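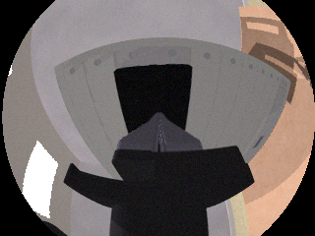 *Gray segmented panel with a row of small round dots along its upper band.*

**Ticket subject:** Nightly file sync stops before completion, Seton office
**Opened:** 9 November 2023
**Priority:** Medium
**Product:** Jestadari desktop client
**Assigned to:** Gurkanance Support, second line
**Status:** Resolved, monitoring

## Reported problem

The Seton office reports that the nightly sync from its shared drive to the Jestadari server stops before all folders have been copied. The client displays "Connection closed by host" and does not resume until it is restarted by hand. Files saved during the workday are copied normally. The fault is limited to the overnight job.

The office further reports that 416 files were listed as "pending" on the morning the ticket was opened. Staff were able to open and edit these files locally, and no data loss has been reported.

## Initial checks

The following items were reviewed with the office by telephone:

- Client version is current.
- The service account is active and its password has not expired.
- Free space on the server is sufficient.
- The clock on the office computer matches the server clock.
- Other offices on the same server completed their overnight jobs.

A manual sync of the Accounts folder finished without error. A manual sync of the Projects folder stopped with the same message that appears overnight. The office was asked to leave the computer powered on and to send the client log the next morning.
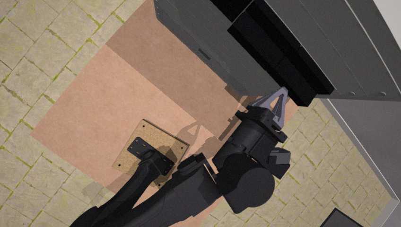
The log was received and reviewed. In each failed run, the connection was closed 40 minutes after the job began, regardless of which file was being copied at the time. A fault in a single file would not be expected to produce this pattern. The matter was therefore referred to the network provider, Enache, with a request to confirm whether a session limit applies to the office connection.

The office asked whether the Projects folder should be divided into smaller folders in the meantime. We advised against this. Moving the folders would cause the client to treat every file as new and would lengthen the next run.

## Response from the network provider

Enache confirmed that a time limit on long sessions was introduced at the Seton office in June, when the firewall was replaced. The limit was applied to all outbound traffic. The provider agreed to exempt the Jestadari server address and asked that the office restart its client after the change. 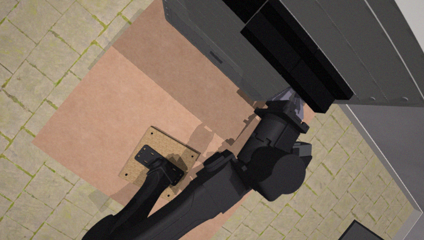 *Dark gray cabinet and salmon-pink mat on stone tile.*

## Actions taken

1. The exemption was applied by the provider and confirmed in writing.
2. The client at the Seton office was restarted and the pending list was cleared.
3. The "Resume after interruption" setting was found to be off and was turned on.
4. The transfer size limit was set to 400 MB per batch.
5. A full sync was started manually and finished with no errors in the log.

The first overnight job after these changes also finished. The office confirmed that no files were listed as pending the next morning.
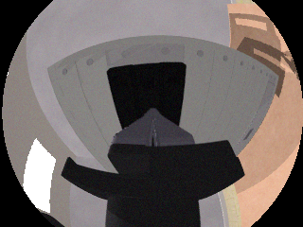
*Gray fan-shaped panel with thin dark seams.*

## Notes for the requester

Please do not reinstall the client while this ticket is being monitored. Reinstalling removes the local log, which will be required if the fault returns. If the message "Connection closed by host" appears again, reply to this ticket with the log attached and leave the client open. A technician will respond within 24 hours.

The request to move the overnight job to a later start time has been recorded separately and will be handled under the office's service agreement.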